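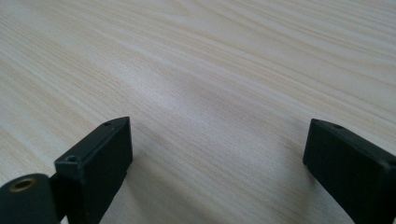

Posted February 12, 2019 by the Zillside workshop

We've been meaning to put up a page about our pale tabletops for ages, and a gray winter afternoon seemed as good a time as any! So many of you ask what the grain is like close up – whether it's busy, whether it's plain.

The light top: long, slightly wavy streaks in cream and tan, with those lovely stretched-out swirls we're so fond of. The middle always catches a little shine.

More tops will follow in June, when the Custanville room opens again, so do come by and run a hand over them.

Contact Zillside, 39 Harasym Road, Fastisthorpe | © 2019 Zillside | Back to top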